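스테인리스 냄비 첫 세척부터 무지개 얼룩까지, 천천히 따라 하는 관리법

새 냄비를 사면 기분이 참 좋지요. 저도 얼마 전 아팅가 시장 골목의 그릇 가게에서 국 냄비를 하나 들였는데, 집에 오자마자 미역국부터 끓이고 싶은 마음을 꾹 누르고 세척을 먼저 했답니다. 이웃분들이 연마제 닦는 법을 자꾸 물어보셔서, 이참에 평소 관리법까지 한자리에 적어 둡니다. 글이 좀 길어도 차 한 잔 드시면서 편하게 읽어 주세요.

준비물
식용유, 키친타월 넉넉히, 베이킹소다, 식초, 주방세제, 부드러운 스펀지. 철 수세미는 서랍에 넣어 두세요. 한 번 긁힌 자국은 두고두고 눈에 밟힙니다.

첫 세척, 연마제 닦아내기
물부터 묻히고 싶으시겠지만 조금만 참으시고, 마른 냄비에 기름을 먼저 쓰셔야 합니다. 키친타월에 식용유를 듬뿍 적셔서 안쪽 바닥과 벽을 둥글게 문질러 보세요. 거뭇한 것이 묻어나면 타월을 바꿔 가며 계속 닦습니다. 특히 테두리가 말린 부분과 손잡이 이음새에 많이 끼어 있으니, 손끝에 타월을 감아서 꼼꼼히 훑어 주세요. 저는 여기서 늘 성급해져서 꼭 한 번씩 다시 하게 되더라고요.

타월에 더 묻어나는 것이 없으면 베이킹소다를 뿌리고 스펀지로 기름기를 걷어 낸 다음, 주방세제로 한 번 씻어 헹굽니다. 그다음 냄비에 물을 70퍼센트쯤 채우고 식초를 두 큰술 넣어 5분 동안 끓이세요. 식초 냄새가 올라오니 창문을 열어 두시는 게 좋아요. 불을 끄고 한 김 식힌 뒤 물을 버리고, 맑은 물로 헹궈서 마른행주로 닦으면 첫 세척은 끝입니다.

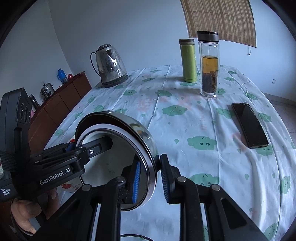 닦은 뒤에 그냥 엎어 두시는 분들이 많은데, 물방울이 그대로 마르면 하얀 점이 남기 쉬워요. 귀찮으시더라도 행주질까지 해 두시면 다음번이 훨씬 수월합니다. 뚜껑은 꼭 닫지 마시고 따로 세워 두세요. 장마가 오는 7월에는 저희 집도 뚜껑을 아예 창가에 내놓습니다.

하얀 얼룩과 무지개 얼룩
냄비 바닥에 하얗게 앉은 것은 물속 미네랄이고, 푸르스름하게 무지개처럼 번진 것은 열을 받아 생긴 얼룩이라 둘 다 너무 걱정하지 않으셔도 됩니다. 키친타월에 식초를 적셔 얼룩 위에 덮어 두었다가 살살 문지르면 대개 지워져요. 한 번에 안 지워지면 한 번 더 하시고요. 예전에 제게 살림을 많이 가르쳐 주신 웨이펑잉 선생님은 쓰고 남은 레몬 껍질로 문지르셨는데, 향이 좋아서 저도 가끔 따라 합니다.

태웠을 때
탄 자리는 힘으로 긁지 마세요. 탄 부분이 잠길 만큼 물을 붓고 베이킹소다를 네 큰술 풀어 약한 불에서 보글보글 끓입니다. 넘치기 쉬우니 옆에서 지켜보시고, 불을 끈 다음에는 그대로 식을 때까지 두세요. 나무 주걱으로 밀면 불어난 탄 자국이 조각조각 떨어집니다. 저는 팥을 졸이다 크게 태운 날 이 과정을 세 번이나 되풀이했지만, 그 냄비로 지금도 국을 잘 끓여 먹고 있어요.

평소에 조심할 것
빈 냄비를 센 불에 오래 올려 두지 마시고, 소금은 물이 끓은 다음에 넣어 주세요. 찬물에 소금을 먼저 넣으면 바닥에 가라앉아 작은 점 같은 자국이 생길 수 있습니다. 뜨거운 냄비를 바로 찬물에 담그는 것도 피하시고요. 남은 찌개는 냄비째 두지 말고 다른 그릇에 옮겨 담으세요.

댓글로 법랑 냄비도 똑같이 하면 되느냐고 물으신 분이 계셨는데, 법랑은 식초를 오래 두면 광택이 상할 수 있어서 방법이 조금 다릅니다. 그 이야기는 다음 글에 따로 적어 올릴게요.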